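The year I stopped buying new

2 comments | 5 shares

I should say at the start that I like shopping. I really do! I like the bags and the receipts and that small fizzy feeling on the bus home. So when I decided in June that I'd buy everything for the flat second-hand, my sister laughed so hard she had to put her tea down.

It began with a lamp. I'd wanted a particular one from Prestitar for ages (brass stem, silly fringed shade) and then I saw its older cousin sitting on a blanket at Stallholm, our Saturday-morning sort of market, although it seems to run whenever the car park is free. It had a dent in the base and a plug I didn't trust an inch. I bought it anyway, had it rewired by the repair shop next to the chip place, and it has been glowing away beside my sofa ever since.

After that I was hooked. I got up at 5 in the morning to be there when the vans opened, which is something I have never done for a job, a flight or a man. The early people all know each other and they all carry torches. They're friendly enough, but don't put your hand near a box of old saucepans while one of them is looking at it.
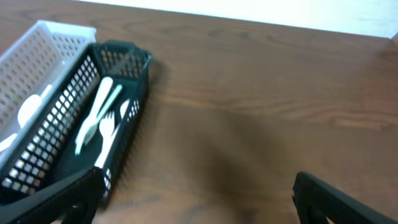

My haggling was dreadful at first. I'd ask the price, hear it, and say "oh, that's very reasonable", and that was that. I've got a bit better. Now I pick the thing up, turn it over, say nothing and put it down again, and quite often the price drops by itself while I'm still wondering what I'd like for lunch.

Not everything has gone well, mind you. I paid far too much for a Skullari coffee grinder that makes a noise like gravel in a washing machine, and I've got two left-hand curtains. I also dragged home an armchair from Kwofie, the clearance warehouse behind the station, and had to leave it in the hall for a fortnight while I took the kitchen door off its hinges. It still smells a bit of somebody else's dog. I've grown quite fond of that dog.

What I miss is being able to just go and get something. I needed a colander all through the summer and drained my pasta with a saucepan lid, scalding myself twice, and then I found a lovely enamel one under a pile of jigsaws. My sister says I could have walked into any shop on the high street and had one in ten minutes. She's right, of course, and she's also asked me to look out for a bread bin.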